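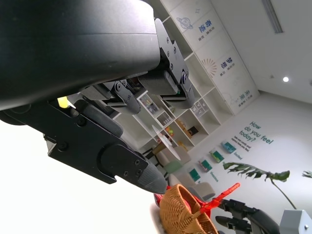

Photo: supplied with review

Veneck two-finger gripper, wrist-camera version. 2.5 stars out of 5
Verified buyer, Cliltley store

Owned it 20 weeks. Writing this fast before the return window conversation gets any uglier, so excuse typos.

Short version: good gripper, bad fault, slow support. If you run it anywhere near people, read the fault bit first.

What I use it for: light pick and place off the wrist cam. Baskets, soft stuff, thin plastic sticks and the like. Nothing heavy. It's on the left arm, and the right arm has a different hand, so I can compare the two on the same jobs.

The fault. Four weeks in, a Wednesday, the gripper let go mid-lift and then closed again by itself. No command sent. Fingers just shut, full travel, at the speed it uses for homing. My hand was on its way in to pick up what it dropped. Missed me by a bit. Hit the e-stop, arm stopped, gripper DIDN'T. It finished closing first. That's the part I have a problem with.

Logs showed a comms dropout, a reconnect, then a homing routine nobody asked for. So whenever the cable hiccups, the thing re-homes. With whatever is between the fingers. Including you.

I got it to do it again four times by wiggling the connector at the wrist. The light on the bracket stayed green through every one of them. Green! If I'm glancing at a light to decide whether to put my fingers in, that light needs to mean something.

Support. Emailed Veneck, got a form reply. Rang the distributor (Sornmont), who were decent and at least knew what I was on about. They said the connector latch is a known weak spot and mailed a new cable, no charge. New cable is better. Still re-homes if you pull it, so the behaviour is the same, it just comes up less. Firmware fix is promised for January. Didn't say which build.

What I've done in the meantime:
 — auto-home switched off in the config (page 4 of the setup guide, easy to miss)
 — gripper power wired thru the e-stop circuit so it goes dead with the arm. You then drop whatever you're holding. Fine for a basket, have a think if it's glass
 — strain relief on the cable, two zip ties and a bit of foam
 — no hands in the work area unless power is off at the wall

No unplanned closes since. Wouldn't call that fixed.

Good points, because there are some. Pads are lovely. The textured bit at the pointed tip holds thin stuff much better than my old Tesfamariam, which used to spit anything narrower than a pen. Screws are easy to get at, pad swap takes a few minutes. Log export is plain text and has proper timestamps, saved my bacon here.

Not so good: manual is rated 4,000 cycles between pad checks, I'd check way sooner. And the long finger plate eats a fair bit of the camera veiw when you're working low, so plan your approach angle.

Price was $949 before tax. For that I expect an e-stop to stop it.

Would I buy again? After the firmware, maybe. Right now no, and not at all for a classroom or anywhere with kids about. If you've already got one, turn auto-home off tonight and go give the cable a wiggle with your hands well clear. Will update when the new build lands.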